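Stop Ironing for the Office

26/03/2021

I gave up ironing in August and I don't plan to start again. I think most people with desk jobs could do the same.

My father ironed 2 shirts every night for the whole of his working life. He was proud of it, and I understand why. When I started at Inero I copied him – board up after dinner, radio on, half an hour gone. I never once asked who it was for.

My manager there, Ewan Tosh, wore a sweater over everything. You could not have told me whether the shirt under it was pressed. He was still the best boss I had.

People say a pressed shirt shows respect. I would say turning up on time shows more of it, and so does answering the phone. A wedding or a funeral is different, and I keep the iron for those.

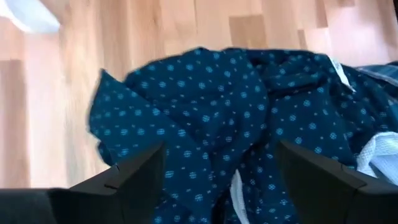

My neighbor Despina Zamfir says I'll change my mind when I have an interview. Maybe so. I'd iron one shirt that morning and put the board back in the closet. What I object to is the nightly chore, done out of habit for coworkers who are looking at their own screens.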